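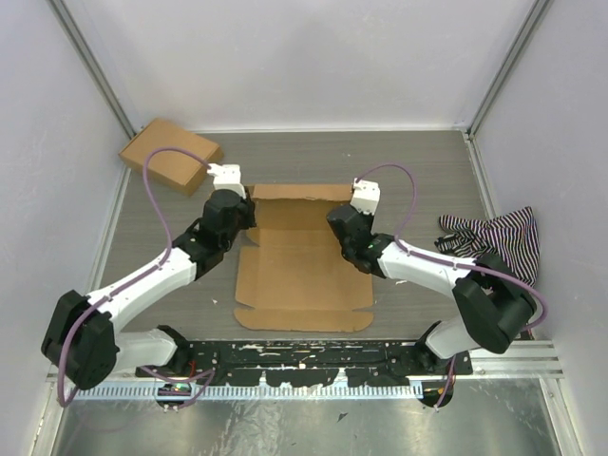

The carton cell, both grippers at the far corners of an open box.

I look after a two-arm cell at Murnance, and the job it has been on since September is handling small brown cartons. I keep notes on it in a paper notebook. A few people have asked me how I go about the upkeep, so I'm typing up the useful parts. Skip it if you don't have arms of your own to look after.

The cables come first. We use a purple cable from the module on each wrist, run back along the forearm, past the elbow and down to the base. When I took over the cell, the left one was tied down tight all the way. It looked neat and it was wrong. The wrist needs slack to turn, and with none to spare it was pulling on the connector every time the gripper tipped over to reach a far corner. I lost a morning to dropped camera feeds before I worked that out.

What I do now is leave a tall loop above the wrist and put the ties on the straight part of the forearm only. At the elbow I let the cable swing wide. It looks sloppy, and visitors like to point at it, but I've had one dropout since I changed it and that was my own fault for leaving a connector half seated.

To set the loop length, I switch the arm to hand guiding and take the wrist to every corner of the table. If the cable goes straight at any point, the loop gets longer. If it hangs down in front of the fingers at any point, it gets shorter. Then I do the whole thing again with the other arm parked close by, since two loops can catch each other when the wrists are side by side. The ties are the cheap small ones. I snip them flush, as a cut end will take the skin off your knuckles.

Next is the base bolts. I check them every 1,000 cycles, with the arms powered down and the elbows resting out to the sides. The counter said 2,134 at the last check I wrote up, so I was a little late on that one. The bolts on the right base had backed off slightly and the left were fine. I put a paint pen line across each bolt head and onto the plate so I can see at a glance if one has moved. The black finish on our rail is scratched and peeling badly enough that the line can be hard to pick out. Clean the spot with alcohol first and let it dry before you mark it.

Fingers get wiped at the start of each shift. Cardboard sheds more than you'd think, and the dust packs into the pads until they go slick. I use a dry brush, then a damp cloth. I tried canned air for a while and gave it up because it blew the fibers back into the gripper slides. The tabletop gets swept too, though bits of paper turn up again as soon as we start running.

After any work on the wrists I redo the camera alignment. The routine from Usow wants 3 poses per arm. I do both arms even if I've only touched one. Then I lay a piece of cardboard flat in the middle of the table and bring the open grippers in from either side, stopping short of the edges. I get down level with the tabletop and compare the gaps. If one side is clearly tighter than the other, the alignment goes again. It takes a few minutes and it has caught two bad calibrations that the software was happy with.
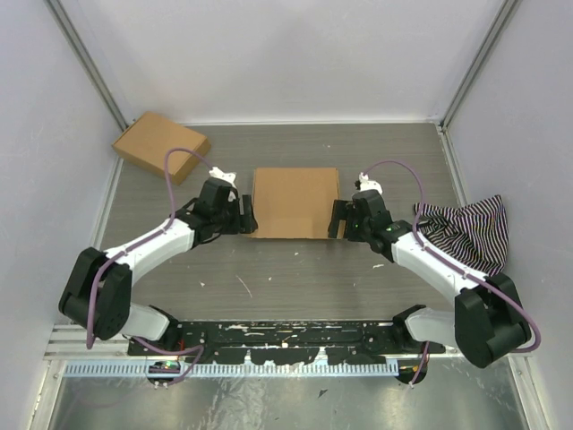 Beatriz Azevedo wrote in after my last post to say that she wouldn't trust a check by eye on a cell like this. She cuts a strip of card to the width of the gap she wants and slides it in on both sides, and she says she found her left arm reading low that way after months of thinking it was fine. She also asked why I don't run the alignment on a schedule, instead of waiting until I've had a wrench on the wrist.

On the card strip, fair enough. I've cut one and it lives in the drawer with the hex keys now. On the schedule, I did try it. I ran the alignment every day for a while and the numbers barely moved, so I went back to doing it after work on the wrists or after a bump. If your room swings hot and cold more than ours does, you may want it more often.

Two things are still on my list. The first is the rail finish. I'd like to pull the whole rail and have it recoated, but that means taking both arms off and squaring them up again, and I can't get the downtime before the end of the year. The second is the elbow joint on the right arm. Its grease is due at some 3,000 hours according to the sheet we were given, and I need to find out whether the hours on the controller include the time it sat powered up and idle. I've sent the question to Nalby and I'm waiting to hear back.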